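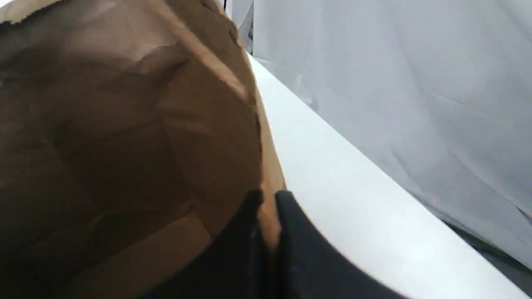
Setting up your first watchlist in Flimia is the part most people look forward to, and it's worth doing slowly with a cup of tea, as a good deal of what the app does for you later (the cast alerts, the release reminders, the little notes about who has signed up for whose next picture) grows out of what you put in it now. A watchlist needs a name, at least one film or one performer, and a cover. The cover can be anything you like. Plain, close-up textures work beautifully, and the creases and warm browns of a crumpled paper bag will sit very happily behind a white title without fighting it, whereas a busy poster with lots of lettering tends to swallow the name of the list altogether. You can swap the cover whenever the mood takes you.

## 4. Your first watchlist

Before you begin, please make sure you've finished section 3 and that your name shows in the top corner of the home page. If it says "Guest" there, your lists will be kept only until you close the app, and it's a sad thing to lose an evening's worth of careful sorting.

### 4.1 Making the list

1. Open Flimia and choose **Lists**, then **New list**.
2. Type a name. Short names are easier to find later, but there's no rule against "Everything my sister keeps telling me to see" if that's how you think of it.
3. Choose **Cover** and pick a picture from your own device, or leave it blank and let the app use a plain colour.
4. Choose who can see the list: **Only me**, **Household** or **Anyone with the link**.
5. Press **Save**.

The new list appears at the top of your Lists page. You may keep up to five lists on a free account. If you'd like to have more going at once, have a look at section 9, where the Lakora household plan is explained along with how to leave it again.

> **Note:** Renaming a list doesn't break any links you've already shared. Deleting it does, so if you've sent a list to half the family, rename it and empty it out instead.

### 4.2 Adding films

1. Open the list and press the plus sign.
2. Start typing a title. Matches come from the Fundatar catalogue and appear as you type, so there's no need to press anything yet.
3. Tap the right match. Do look at the year before you do this! Remakes are everywhere, and plenty of films share a title with something made decades earlier in another language.
4. Choose **Want to see**, **Seen** or **Seen and would see again**.
5. Carry on with the next title, or press **Done**.

If a film isn't in the catalogue, which happens now and then with festival titles and with things that have been announced but not begun shooting, choose **Add by hand** at the foot of the results. You'll be asked for a title and a year. Everything else can be left empty, and once the catalogue catches up Flimia will ask whether you'd like the two entries joined together. Say yes if they're the same film; your own notes are kept either way.

A single list will hold 3000 titles. We mention this for the benefit of anyone bringing over a collection they've been keeping in a notebook or a spreadsheet for years (you know who you are, and we're very fond of you). Bringing in a spreadsheet is covered in section 6.

> **Caution:** Pressing **Clear list** removes every title in it straight away, together with your star ratings for those titles. There's a confirmation box, but it's a small one, and it's easy to tap through it while you're chatting.

### 4.3 Following a performer

Following someone is a different thing from adding their films. When you follow an actor, a director or a playback singer, Flimia keeps an eye out for news of their work: a new part, a change of release date, a second season confirmed, a trailer. It leaves their private life alone unless you ask otherwise.

1. Search for the person's name and open their page.
2. Press **Follow**.
3. Choose what you'd like to hear about. **Roles** and **Release dates** are already ticked.
4. If you'd like the softer sort of news as well, tick **Family and appearances**. You'll then get birthday posts, old photographs shared by relatives, premiere outfits, award nights and so on.
5. Choose which list their new films should drop into, or leave this at **Ask me each time**. 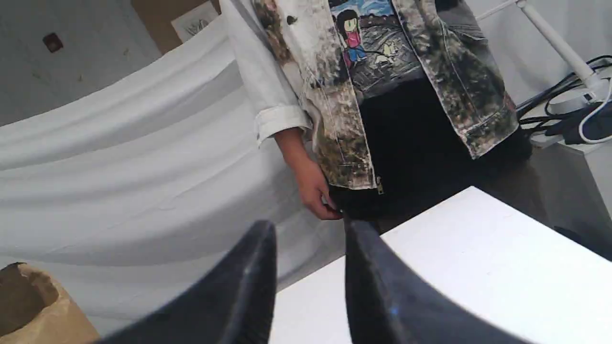 With **Ask me each time** switched on, you'll see a small card on your home page whenever a followed performer has a new title, and you can file it or wave it away. Cards you've waved away aren't gone for good. They go to **Earlier cards**, at the very bottom of the page, where they wait until you clear them yourself.

Film families deserve a word of their own. Where parents, children, cousins and grandparents are all in the business, you may find that following one of them brings up posts about the lot. To calm this down, open the performer's page, choose **Related people**, and untick anyone you don't want. You can also go the other way and press **Follow household**, which takes in everybody listed in one go and is rather good fun if you enjoy seeing how a career runs through a family.

> **Note:** Two performers with the same name are kept as separate people, each with a short line under the name giving a well-known title. If you've followed the wrong one, unfollow them and then check your list, as films that have already been dropped in will stay there until you take them out.

### 4.4 Choosing how often you hear from us

Out of the box, Flimia sends one round-up a day, in the evening. Some people find that just right and others find it a nuisance by the end of the first week, so please do change it.

1. Go to **Settings**, then **Alerts**.
2. Choose **As it happens**, **Daily** or **Weekly**.
3. Set a quiet time if you'd like one. Nothing will buzz or chime during it.
4. Choose **Hide plot details** if you'd like story news held back for series you haven't finished.
5. Press **Save** and then **Send a test**.

The test message should reach you within three minutes. If it doesn't, look in your junk folder first, then make sure that Flimia has permission to send notices in your phone's own settings, which sit quite apart from ours and will overrule anything you've picked here.

**Hide plot details** depends on you telling the app where you've got to. Open the series, tap the last episode you watched, and everything after it will be treated as unseen. It works well for drama series with proper episode numbers and less well for anthology programmes, where the stories aren't joined up and the catalogue sometimes lists them in a peculiar order.

### 4.5 Sharing a list with someone else

1. Open the list and press **Share**.
2. Choose **Can look** or **Can add**.
3. Send the link by message or email.
4. When the other person opens it, their name appears under the cover.

People with **Can add** may put films in and take out the ones they added themselves, but they can't remove yours. If two of you add the same title it will be shown once, with both names beside it.

> **Caution:** A list set to **Anyone with the link** really can be opened by anyone who has it, and that includes your notes. If you've written something unkind about a friend's favourite leading man, you may want to turn off **Show my notes** before you send it.

### 4.6 If something doesn't look right

**A release date is wrong.** Dates move about a great deal, and they can differ from one country to the next. Check that your region is correct under **Settings**, then **Region**. If it is and the date is still wrong, press **Report** on the film's page. Reports go to the Hlongwane desk, where they're read by a person and passed on to the catalogue.

**A performer's new film hasn't appeared.** Rumoured parts aren't shown until they've been announced by the production. You can add the film by hand in the meantime, as in 4.2.

**The cover looks stretched.** Open the list, press and hold the cover, and choose **Fit**. Upright pictures will have a band of colour on either side, and you can change that colour by tapping it.

**The same film is in a list twice.** One of the two was most likely added by hand. Press and hold either of them, choose **Join with**, and tap the other. Ratings are taken from the entry you pressed first.

Once your list has a few titles in it and the test message has come through, you're ready to move on to section 5, which deals with ratings and diary entries.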